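Product Data Editor (Home Appliances), Stitell

Stitell runs a price comparison site for washing machines, fridges and cookers. We need one editor to maintain the laundry listings.

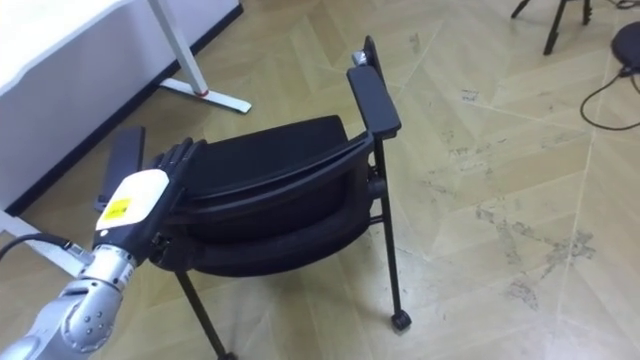 2 min read

The post is full time, 11 months fixed term, based at our Mahama office. The editor matches retailer feeds to model numbers, corrects capacity and spin speed fields, and removes expired prices. Feeds arrive from 47 shops. Records are held in Drorora; training is given.

Applicants need two years of catalogue or stock work and a sound grasp of spreadsheets. Knowledge of energy labels is useful.

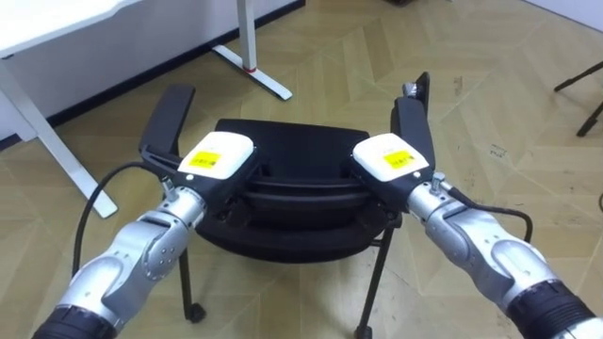

How to apply

Send a CV and a covering letter of one page to the Rerkanora recruitment desk, quoting reference 20/7. Closing date: August 13, 2020. Shortlisted applicants sit a written test on duplicate listings. Travel costs are not paid.

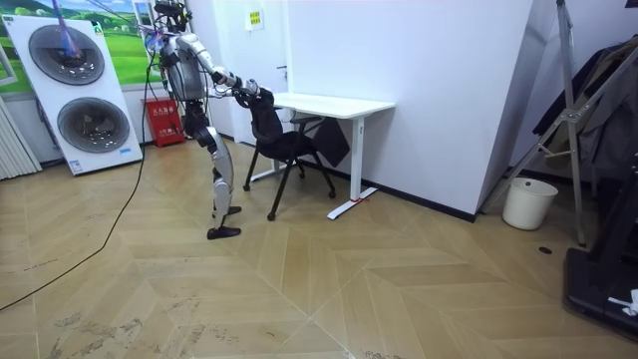 Black office chair and white desk.

We use cookies to remember your settings. Accept | Manage cookies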